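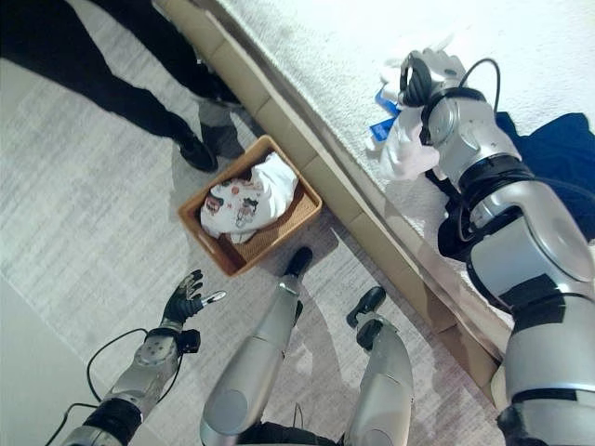
Carpeted floor and basket beside the bed.

Linen Service Water and Energy Reduction, Parlow Short-Stay Housing
Progress report to the Casmont Fund, period ending September
Prepared by Zixuan Lei, project lead
Technical review: Vaughan Lockyer

1. Status

Work packages 1 and 2 are complete. Work package 3 (wash program changes) is in progress and is one month behind the approved schedule. Work package 4 (dryer heat recovery) has not started. Spending is within the approved budget for the period, and no transfer between budget lines is requested.

2. Metering

Submeters were installed on the cold feed, hot feed and electrical supply of both washers at the Parlow laundry. The gas meter on the dryers was already in place and is now read by the same logger. Data are recorded every 10 minutes and sent overnight to the project server.

One hot feed meter reported zero flow for part of July. The fault was traced to a damaged signal wire and the wire was replaced. The affected readings have been removed from the baseline. They were not estimated or filled in.

The baseline now covers 600 wash loads. Load weight is entered by laundry staff before each cycle. Entries were missing for the early loads, and the entry screen was changed so that a cycle cannot be started without a weight.

3. Linen inventory

All 73 units were included. Items were sorted by type, fiber content and condition. Blankets and bedspreads were recorded apart from sheets and towels, as they hold more water after the final spin and take up a larger share of dryer time per item.

The inventory found a mix of sheet types bought under three supply contracts. Cotton and blended sheets were being washed and dried together at the setting needed for cotton, so the blended items were overdried. Storage shelves have been relabeled and the two types are now sorted at the collection point.
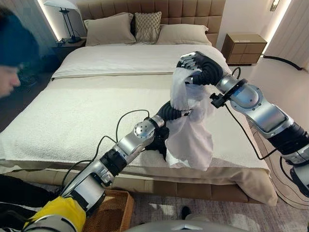 4. Wash program changes

The Owino controllers on both washers were updated in August. The main changes are a lower fill level for partial loads, one fewer rinse on lightly soiled sheets, and a longer final spin for blankets. Spin speed was raised to 700 revolutions per minute on the blanket program only. Vibration at that speed stayed within the limit given by the installer.

Rinse quality is checked by testing the pH of the last rinse water. Results so far meet the acceptance range in the test plan. The sample is too small to support a finding, and testing will go on through the next period.

The delay in this work package comes from the controller update, which was delivered late and then had to be reloaded on the second washer.

5. Dryer heat recovery

Voltdale has supplied a revised drawing for the exhaust heat exchanger. The first drawing left too little clearance to clean the lint screen. The revised layout moves the access panel to the side wall. Lockyer has approved it subject to a pressure drop calculation, which remains open.

6. Risks

Occupancy is expected to fall in winter. Fewer loads would extend the time needed to collect a comparison set equal in size to the baseline. If this occurs, a no-cost extension will be requested.

Linen wear is the second open item. A longer spin may shorten blanket life, and blankets will be inspected at each quarterly count for thinning, pulled loops and seam damage.
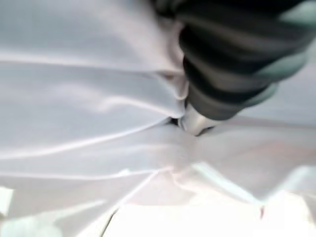 Pale fabric, bunched and creased.

7. Next period

Finish rinse testing. Close the pressure drop calculation and place the heat exchanger order. Submit the cleaned baseline data set to the fund with the next financial statement.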